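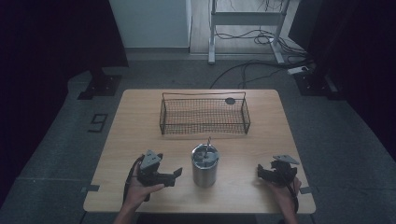

Two hand-held grippers, a steel cup and a wire basket on the practice table.

Can it do the washing-up yet?

Several of you wrote in after the March issue to ask when, if ever, a machine is going to come and put your kitchen straight, and I promised I would go and find out instead of guessing. So I spent a long and very pleasant day at Clarkness, where Sveva Villa and her colleagues have been working on tidying for the best part of two years, and I came home with a full notebook, a stiff back and rather more sympathy for anybody trying to teach a machine to pick up a teaspoon.

I should say at the start that the short answer is no, not yet, not in the way you or I would mean it. But the long answer is a good deal more interesting, and I hope you will bear with me while I wander through it.

The job they are working on is called Meltico, a name Recep Çetinkaya chose and which he now slightly regrets, as visitors keep thinking it is a kind of cheese. It is a collection of small household chores, each one so dull that you have probably never thought of it as a chore at all. Take things out of a cup. Put a thing in a basket. Move the basket to the other side of the table. A person holds a pair of grippers and does the job with those in place of fingers, again and again, and the recordings go towards teaching a machine to do the same with no person attached.

I had a go, of course. I am sixty-eight and have been laying tables since I was tall enough to see over one, and I was hopeless! You have two fingers on each side and no feeling in any of them. Recep told me to stop squeezing so hard, then to squeeze a bit harder, and in the end he kindly suggested a cup of tea.

What I had not understood before I went is how much of housework is done by touch. When I dry a glass I am hardly looking at it. I know by the drag of the cloth whether there is still water on it, and I know by the weight in my hand that it isn't going to slip. A machine working mostly from what it can see has to do without nearly all of that, and a kitchen is full of things that are hard to look at — clear glass, shiny pans, a worktop with the light bouncing off it.
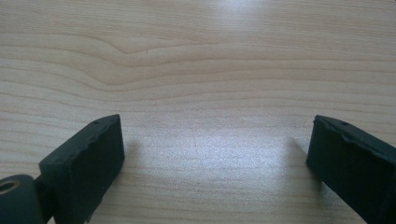
Stepan Melnychuk, who looks after the seeing side of the work, is particularly gloomy on the subject of shine. He told me that in the first months he spent more time thinking about the ceiling lights than about anything else. You and I see a bright patch on a table and know without any effort that it is only the lamp. A machine has to learn it, and until it has, it may treat the patch as a thing to be picked up, or as a hole, or as nothing in particular. Wood grain can be a nuisance too, apparently, though less so than a patterned tablecloth. He asked me to pass on that anyone hoping for a robot in the house should think about giving up gingham, and I believe he was only partly joking.

Then there is the question of how well is well enough. Sveva was very frank about this, and I liked her for it. Their best run at a simple job, with one object and a clear table, succeeded 90 times in a hundred. That sounds splendid until you think about your own cupboards. If I dropped every tenth plate I should have been asked to leave the kitchen years ago. And the figure falls away as soon as the table gets crowded. With several things close together, one leaning on another, it went down to 21, and she showed me that number without being asked.

Baskets turned out to be a favourite subject over lunch. A solid tub is easy enough, in its way, as there is a clear edge and a clear inside. A mesh one is a different animal, because you can see the table straight through it, and a machine may be quite unsure where the basket stops and the table begins.

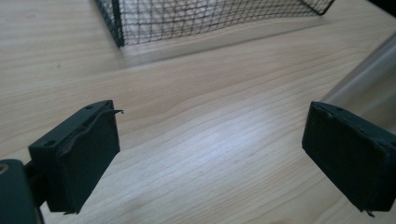

Kamil Šimek thinks people get the order of difficulty the wrong way round. We suppose that lifting heavy things must be hard and that putting a spoon away must be easy, when for a machine it is very often the reverse. He came to Clarkness from Pešek, a firm that packs tinned goods, and there he had an arm that shifted full cartons all night long without a murmur. The cartons were all the same size, they arrived in the same place, and they were never sticky. He said that if every household owned only one kind of carton he could sell us all a robot by the spring.

That explains a thing I had wondered about, which is why shop floors have had these machines for so long and homes have not. On a shop floor you can change the room to suit the machine. You can paint lines, move the shelves, and ask people to keep out of the way. I can't see many of our readers agreeing to that, and I am fairly sure my husband would not, as he has not agreed to moving his boots in thirty years.

Ľubica Charvát, the newest of the team, has the job I should least like to do, and she does it with great good humour. She watches the attempts back and writes down what went wrong in each one. Her notebook is a treat. Dropped it. Missed it. Held it beautifully and then put it down in the wrong place. Closed on thin air, twice. She gets through around six hours of recordings in a week and told me she has begun watching her own hands when she empties the dishwasher at home, and being quite impressed with them.

She also spends a fair bit of time on the finger pads. The grip needs to be soft enough to hold a thing without marking it and tough enough to last, and so far those two wishes pull in opposite directions. Pads get knocked against tabletops all day long and they suffer for it, in much the way that rubber gloves do. I asked how often they need changing and was told, a little wearily, that it depends who has been using them.

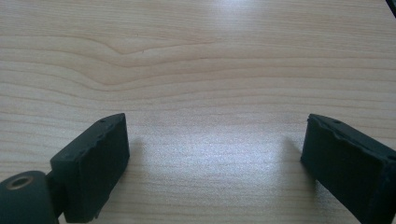

Both fingers open over the tabletop. The rims of the pads show some wear.

So what could you have now, if you were set on it? There are the floor sweepers, which many of you own already and write to me about with real affection. Beyond those, Sveva thinks the first useful helper will do one narrow job and will want you to set things out for it beforehand. Clearing a table after a meal might be among the early ones, provided the plates are plain and you don't mind it taking its time. She would not give me a year, and I did press her. Folding a fitted sheet she put so far off that she laughed before she answered.

There is a second project, Oko, which is meant to let a machine stop and ask for help when it isn't certain. I thought this was the most sensible idea I heard all day. I would far sooner have a helper that waited by the sink with a question than one that pressed on with my mother's gravy boat. It is at an early stage, and there was nothing running that I could try, but Stepan has promised to let me know when there is.

If you would like to hear more, Sveva is coming to talk to us on Tue 19 November, at the usual time in the upstairs room, and she has said she will gladly take questions from people who have never touched a robot in their lives. Do let me know if you need a lift. Please bring a mug, as we are still short of cups, and if anybody has a spare tea towel or two, those would be welcome as well. The washing-up afterwards will be done by hand.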